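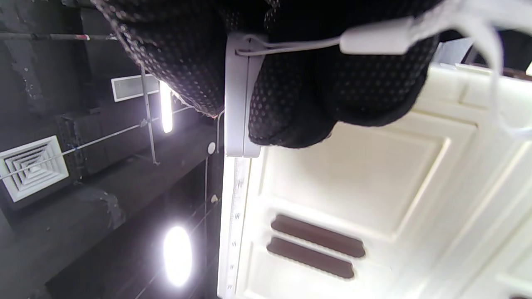
文・クリシュトーフ(Kristóf Szűcs)/1月のある火曜、夜

ずっと気になっていた「Fallow」のハンドグリッパーキット、Netskaのお試しレンタルで借りてみました!6日間のプランです。手に持って作業すると、その動きがそのままロボットの学習用データになるというもの。

で、選んだ作業がよりによってケーブルまわり(笑)。白いクリップをつまんで、細いワイヤーとコネクタがぶら下がったまま扱うやつです。手袋をした手だと、この細長いクリップがなかなか手ごわい。クリーム色の樹脂パーツの縁に下の端を当てると、だいぶ落ち着きました。

よかったのは握り心地。トリガーが軽くて、48回続けても指が痛くなりませんでした。前に使ったKocsisのキットは途中で休憩必須だったので、これはうれしい!記録の開始も親指ひとつで済みます。

うーん、と思ったのは保存まわり。314回目の記録のあとでアプリが固まって、再起動に時間を取られました(データは無事でした、ほっ)。あと説明書が英語だけで、校正のページは三回読み直しました。

白いケーブルみたいにくにゃっと垂れるものを扱うなら、先に束ねておくかどうか決めておいたほうがいいです。私は途中で変えてしまい、前半を録り直すことに…。

来週はSkalsteadの台座に載せて試す予定。延長料金、もう払っちゃいました。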